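4.2 Pouring a drink at the counter

Of all the chores in our study, we had the most fun with this one. Getting a drink from a tap dispenser sounds like nothing, and most of us do it half asleep. For a pair of robotic hands it is a wonderful little test: the cup is light and clear, the trays are shiny, and the tap sits close above the rim.

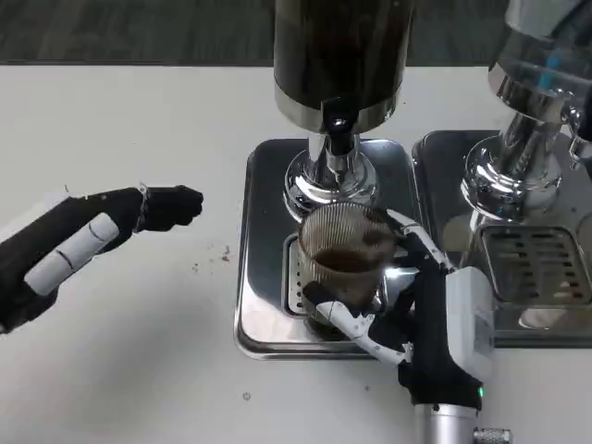
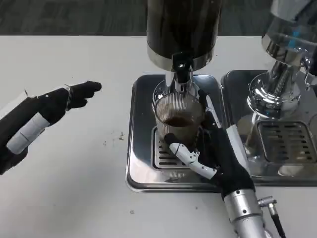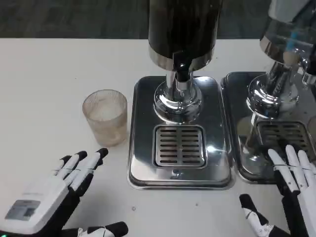
Figure 4. The dispenser chore, with two robotic hands, two dispensers and a ribbed cup.

Page last modified in July

We split the chore into three stages: grip, hold under the spout, and set down. Linnea Vik scored every trial by these stages, so a run could earn partial credit. Over 66 trials the Millovine controller finished all three in 49, well above what we had hoped for when we planned the work.

Holding the cup was the strongest stage. In the first two panels of Figure 4 the right hand has the cup at the dark dispenser while the left stays clear of it. In the third panel the cup is standing on the table beside the central tray, with neither hand gripping it.

Most failed trials came down to grip force. Too little and the cup slid; too much and it tipped out of line with the spout. Reflections in the trays also fooled the depth estimate, a problem Abdelilah Fawzy traced to the Irnell filter - we return to it in Section 5.

Can a machine take over this chore yet? At a tidy counter with a familiar cup, we think it is very close, and we are keen to try it in a real kitchen, with odd mugs and people reaching past.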